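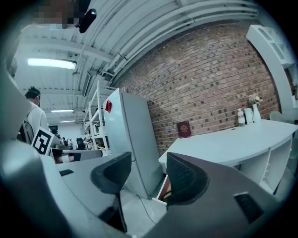 Progress report to the Plovomico Fund, August

The back room at Colluneck is nearly fit for use. Of the 2,000 dollars granted, 1,000 went on shelving and 700 on lighting, which had previously been a matter of faith. The white desk is in against the brick wall, and someone has already put flowers on it — not charged to the grant.

The fridge from Hulme has its spot too. Still to do: label the shelves, sort the equipment nobody will claim, and settle the Vudier invoice for 103 dollars. We expect to open on a Friday, colour of the door permitting.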